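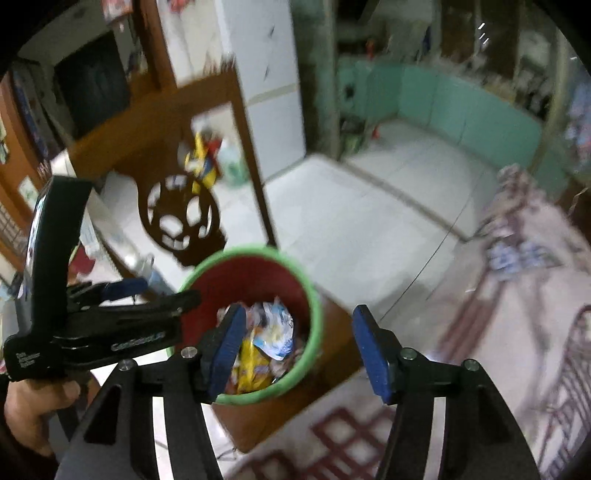 I had been living above the old Tsakiris bakery in Orkasau for 3 weeks when I finally gave in and emptied the bin. I say finally. My mother would have used a stronger word.

It was hot, even for July, and I'd been living on whatever came out of a packet. Crisps for lunch, biscuits for tea, crisps again at midnight with the window open. The bin was a cheerful little thing with a green rim and a red inside, and I'd bought it with great plans of being the kind of person who takes the rubbish down every evening. Ha!

Then Arvid Kristiansen rang to say he was on the bus from Brendeck and would be with me in 30 minutes. My landlord, Arvid. A lovely man, but he had carried every plank of that partition up the stairs himself, and cut the skull into the bottom of it for his daughter when she was nine, teeth and all, and he liked to come and look at it. I couldn't have him admiring his skull with a heap of wrappers sitting next to it.

So I pushed the whole lot down with my foot. A yellow wrapper popped straight back up. I pushed it down again, and up came a blue one I didn't even remember eating (coconut, I think). In the end I tipped everything into a sack on the floor tiles, and out of the very bottom slid an envelope with my name on it.

I knew the handwriting. Kellen always did his K's like a man kicking a ball.

He'd posted it before he left — 17/06/2024, said the stamp — and I must have swept it off the table with the biscuit crumbs and never noticed. Inside was the 400 he owed me, in new notes, and a scrap of paper saying the boat was sold, he was sorry about the shouting, and would I please ring.

I had spent all that time telling anyone who'd listen that he was a thief.

The bell went downstairs. I put the letter in my back pocket, kicked the sack behind the door and let Arvid in. He went straight past me and crouched down by his skull.

"Still got all his teeth," he said, very pleased.

"He has," I said. "Arvid, could I borrow your phone?"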